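**Dryer 2 stops early on Auto, mixed loads come out damp**

Status: open, waiting on part
Opened by: Maritza Arango
Assigned: Lutz Ehlers
Unit: Vulow vented electric, lower laundry room
Last edited: Sun 31 July

### Problem as reported

Auto Dry / Normal shuts off well before the load is dry. Thin things are fine. Anything with a thick cuff or a double layer is still damp: socks, waistbands, hoodie pockets. The panel says the cycle is complete and plays the end tone, so the machine believes it finished. No error code. Dryer 1 is the same model and does the same loads without trouble.

Going the other way, a load of towels on Auto / Heavy last week ran for 122 minutes and came out too hot to fold. I don't know if that is the same fault. — Maritza

### Checked so far

- Lint screen. Clean, but water pooled on the mesh instead of running through. Scrubbed it with dish soap and a soft brush, rinsed, let it dry. Water goes through now.
- Outside vent flap. Opens all the way with the dryer running, good airflow.
- Duct. Pulled the machine out. The flex hose had a kink behind the left rear foot. Straightened it and reclamped. Total run to the wall cap is nearly 100 inches with one elbow, well inside what the manual allows.
- Heat. Timed Dry, high, 60 minutes, same kind of load. Everything came out dry, including the thick stuff. Heater and blower are fine.
- Dryness level setting. Was on Normal. Tried More Dry, got a few extra minutes and the same result.

So it only goes wrong when the machine decides for itself when to stop. On this model that means the two metal sensor bars inside the drum, just under the lint screen. Wet cloth touches both bars and the board reads it as wet. If the readings drop off, the board thinks the load is dry.

Wiped the bars with rubbing alcohol on a cotton pad. The pad came away gray and a little waxy. Ran a mixed load on Auto / Normal afterward. Better, not fixed. Shirts dry, most of the socks dry, a few still cool and damp at the toe. The damp ones were balled up or had ended up inside a pillowcase.

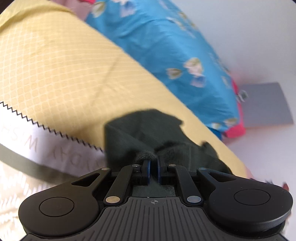
Þórey Kvaran added that she had the same complaint with her own Vulow and cleaned the bars three times before she stopped using dryer sheets. The film came back within a couple of weeks every time. She also thinks small loads are part of it, as a handful of socks can tumble along the back of the drum and hardly touch the bars at all. She runs anything under a third of a drum on Timed Dry and doesn't bother with Auto for it.

Both points are fair. The sheets are kept on the shelf above Dryer 2 and people take one for every load. I moved them to the cupboard and put a note on the shelf asking people to skip them for now. The small load point explains the damp toes but not the towels.

### Sensor wiring

Unplugged the machine and took the lint housing cover off. Two wires run to the bars. The connector on the right one was loose enough to slide off with a fingertip. The spade terminal has some brown discoloration on it and the crimp moves when you wiggle it.

Cleaned the terminal, squeezed the connector tighter with pliers and put it back. Meter check with a damp washcloth laid across both bars: reading shows up, but it jumps around when the wire is moved. With the wire held still it stays steady.

I would call that a bad connector. It could account for loads stopping early, at least when the drum is shaking. I'm less sure about the long towel cycle. Orsolya Vass says the exhaust thermostat is worth testing before anyone blames the board, and I haven't done that yet. — Lutz

### Part

Replacement harness ordered through Jirard. They listed it under the older model number, so I called and Detlef Brinkmann at the counter matched it against the tag inside the door. It ships with both leads and new terminals. The bars themselves are not pitted and don't need replacing.

### Until the harness is in

- Use Timed Dry on Dryer 2. Auto is taped over on the panel.
- Towels and bedding go in Dryer 1.
- Turn socks right side out and pull them apart before they go in. Button the pillowcases or dry them separately.
- No dryer sheets in either machine.

### To do

- [ ] Fit harness, repeat the washcloth test with the drum turned by hand
- [ ] Test exhaust thermostat cold, then after a Timed Dry run
- [ ] One mixed load and one towel load on Auto, note both run times here
- [ ] Secure the flex hose so it can't slip behind the foot again
- [ ] Maritza to confirm before closing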